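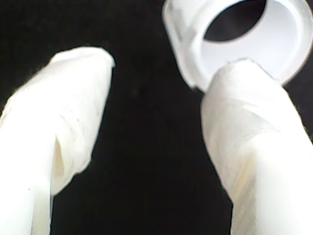 Hilo sobre tapones de plástico, porque llevo desde julio discutiendo de esto por privado y prefiero dejarlo escrito en un solo sitio. Aviso de que es largo y de que no vengo a vender nada.

El punto de partida: media internet asegura que los tapones blancos translúcidos se guardan, se clasifican y se "reaprovechan". Para organizar cables, para semilleros, para dosificar detergente. Yo lo he probado casi todo. Me lo creo bastante menos que cuando empecé.

Primero, la intercambiabilidad. "Todos los tapones cilíndricos de ese tamaño valen para todos los botes." Mentira. Me compré los botes Grestden precisamente por esa promesa y los tapones que ya tenía en casa entran, giran media vuelta y ahí se quedan. Parecen cerrados. Le das la vuelta al bote encima del fregadero y ya verás tú lo cerrados que están.

Osaze Ajayi me contestó en su día que el problema era mío, que no apretaba. He apretado. He apretado con trapo, con guante de goma y con un abridor que me prestó mi hermana. Si un tapón de rosca necesita herramienta, la rosca no es la suya y punto.

Segundo, lo de que al ser translúcido "ves lo que hay dentro". A ver. Ves una sombra. Con arroz y con azúcar ves la misma sombra. Al final acabas poniendo etiqueta igual, y para poner etiqueta me daba lo mismo un tapón opaco de toda la vida.

Por cierto, las etiquetas: el papel se despega con el vapor de la cocina. El rotulador aguanta mejor, pero luego no hay quien lo quite y tengo un bote de garbanzos que pone COMINO.

Tercero, el amarilleo. Esto sí que me interesa, porque cada cual cuenta una película. Que si el sol, que si la lejía, que si el plástico barato. Dejé 33 tapones en el alféizar, la mitad más o menos debajo de un trapo y el resto al aire, y los miré cuando me acordé. ¿Resultado? Algunos de los destapados están más amarillos. Algunos de los tapados también. No me atrevo a sacar ninguna conclusión, y me llama mucho la atención la seguridad con la que otros la sacan.

(Sí, ya sé que no es un experimento serio. Tampoco lo son los vídeos que me mandáis.)

Cuarto: el lavavajillas. La hoja de Stondamex dice que los suyos aguantan. El cuerpo aguanta. El borde, ya no sé. Tengo 2 que antes cerraban bien y ahora bailan, y otro del mismo paquete que sigue perfecto. La hoja no dice en qué bandeja hay que ponerlos, así que igual la culpa es de la de abajo. O igual la hoja es optimista.

Me escribieron que a 90 grados cualquier tapón se esteriliza sin deformarse. ¿Qué tapón? ¿De qué plástico? ¿Cuánto rato? Pregunté y me mandaron un corazón. Pues muy bien.

Quinto, y aquí seguramente pierdo seguidores: el truco de envolver la rosca con cinta blanca para que ajuste. Funciona el primer día. Luego la cinta se arruga, se levanta por el canto, salen pelillos y cada vez que abres se te queda un trozo pegado en los dedos. Para un bote de tornillos me vale. Para comida, no, gracias.

Yupin Ratanaporn defiende lo de la cinta y, para ser justo, a ella le queda bastante mejor que a mí. Da las vueltas tirantes, en diagonal, montando un poco cada banda sobre la anterior. Le pedí que me hiciera uno. Me duró más que los míos. Se acabó soltando también.

Ella dice que lo abrí demasiadas veces. Es un bote de café, Yupin.

Sexto, el cajón. Todo el mundo enseña el cajón de los tapones recién ordenado, por tamaños, precioso. Me gustaría verlo a las tres semanas. El mío tiene separadores Ulholm y los tapones se montan unos encima de otros igual, porque un cilindro bajito rueda en cuanto cierras con prisa. Los separadores, eso sí, se mantienen rectísimos.

Cosas que sí me han funcionado, para que no se diga que solo protesto: guardar cada tapón puesto en su bote, aunque esté vacío y ocupe. Tirar al amarillo el tapón que ha perdido el bote, el mismo día. Y secarlos boca arriba, que boca abajo se les queda el agua en el borde y huelen.

Lo de boca arriba me lo discute Osaze, que los seca boca abajo en una rejilla. Con rejilla puede ser. Yo no tengo rejilla ni pienso comprarla para esto.

Lo que no me creo todavía y estoy dispuesto a que me convenzan: los semilleros. Les hice un agujero con un clavo caliente, puse tierra, puse albahaca. Poca profundidad, se seca todo en una tarde. Si a alguien le ha salido una planta adulta empezando en un tapón, que me ponga foto de la planta Y del tapón.

Edito, 19 de enero de 2021: me preguntan por los tapones dosificadores del detergente. Los medí con agua en una jarra y no me coinciden entre sí, ni siquiera los de la misma botella repetida. Tengo pendiente volver a medirlos con una jeringa, que la jarra tampoco es muy de fiar.

Y no, no cambio tapones por correo. Ya van dos que me lo piden.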